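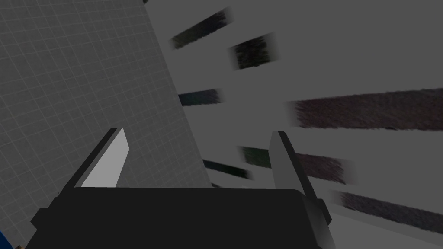
The night shift would rather we stopped opening the proofing cabinet every 15 minutes to check on things, and going by the note they left on the clipboard, they have a point. Every time the door swings the humidity falls off and the crust on the top tray goes leathery. So that is how the new year begins, with a scolding, and a fair one.

January 6, 2026

Back at the bench after the holidays, and glad of it, though the starter was less glad. It sat in the cold room the whole break and came out gray on top with a smell like nail polish. I poured off the liquid, kept a spoonful from the middle of the jar and fed it rye and water in equal weights. By lunch there were a few bubbles along the glass, by mid-afternoon a proper dome. I was so pleased I went and made tea.

The plan for the week is the comparison we kept putting off in July, when the room was too warm for anything to behave: the Hollach flour against the Majali, same recipe, same hands, same oven. I scaled out both doughs this morning at 68 percent water. The Majali drank it right up and wanted more. The Hollach stayed slack for a long time and I very nearly added a handful of flour -- then left it alone, went to sort the tins, and found it had pulled itself together nicely while I was gone.
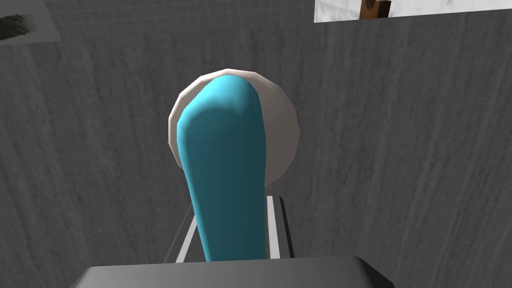

Bulk rise went longer than I had written down, and I should have expected that with the building only just warming up again. I gave each dough three folds and let them be. The Hollach held its shape better at the end, with good strength when I tugged a corner. The Majali was softer and stickier but smelled wonderful, a bit like toasted oats, and I suspect it will win on flavor even if it spreads.

One odd thing, for whoever has the oven tomorrow. The Ernico is running hot at the back left. I turned the loaves at 13 minutes and the rear one was already darker than I like, so please turn earlier, and drop the dial a touch if you are baking anything sweet.

Total flour out of stock today was 2,936 grams, rye for the starter included. I have put it on the Zestent sheet. We still have most of the 50-pound sack of Majali, folded over and clipped.

Loaves are on the rack, uncut. I know, I know -- but the last batch was gummy for no better reason than my impatience. Will slice first thing and write up the crumb on the next page. Starter is fed and on the shelf by the window, lid loose.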